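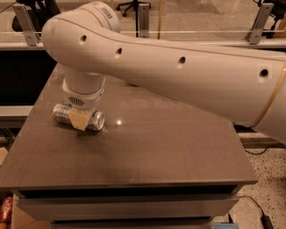 The dark brown table, October.

I have been meaning to write up the table for a while, mostly because Neema Mwaipopo asked how I got the colour even and I gave her a poor answer at the time.

It came from a deceased estate sale with a bad finish on it. Someone had put a thick gloss coat over an older stain, and the gloss had gone cloudy at one end. I paid $76 for it and another $38 to have it delivered, as it wouldn't fit in the ute with the canopy on.

Stripping took longer than I'd planned. I used a gel stripper on the top, left it under cling film overnight and scraped it off in the morning. Two passes did the flat areas. The edges needed a third, and then a fair bit of hand sanding with 120 grit, moving up to 180. I stopped there. Going finer closes the timber up and the stain won't take as well -- I learnt that on a bookcase.

For colour I used a Vurnis oil stain, the darkest one they sell. The trick with the evenness, Neema, is to do the whole top in one go and wipe back before you think you need to. I left one end too long while I answered the door and had to go over it with a rag and turps to pull it back. Second coat the next evening.

Adel Ezzat reckons I should have used a hard wax over the top. He may be right. I went with three thin coats of satin poly, a day between each, and a light rub with a grey pad before the last one. It isn't as nice to touch as wax but I don't want to be re-doing it every winter.

If I did it again I would take the legs off first. I masked them and the stripper got under the tape anyway, so I ended up stripping them too, lying on the garage floor.

The leftover stain is in the shed. There's enough for a small job and I have my eye on the hall stand, though the drawers on that need fixing first and I haven't found runners the right length yet.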